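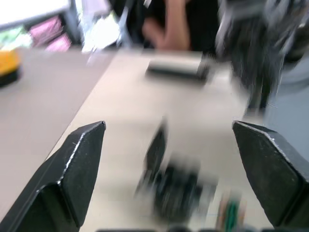
Pluvevcombe Publishes Bench Assembly Guide for Small Drive Units

Pluvevcombe, a supplier of workshop training material, has released a guide to fastening and servicing small geared assemblies at the bench. It covers 7 procedures, from laying out parts on a light-colored tabletop to seating hex-socket screws in counterbored holes. The guide will be available from June through the distributor Khurana under part number 1248.

One chapter deals with compact cordless screwdrivers. It explains how to read the torque collar, when to use the Max setting, and how to hold the tool upright over the fastener.

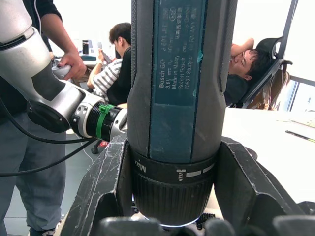 Screws are started by hand and run down in a diagonal sequence. Final tightening is done with a hex key.

"Most stripped heads we see come from a collar set too high on the first pass," said Omprakash Garg, technical editor at Pluvevcombe. "The guide gives a starting setting for each screw size."

A second chapter covers exposed pinions, spur gears and linear rail carriages, with inspection steps for tooth wear and dust. The printed edition runs to 440 pages.
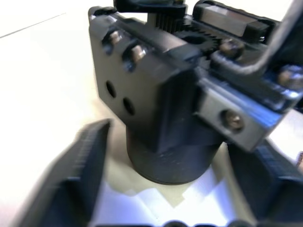
Does the guide require a powered screwdriver?

Every procedure can be completed with hand tools; settings for powered drivers are listed separately in the appendix.

Orders: Khurana trade desk, extension 457.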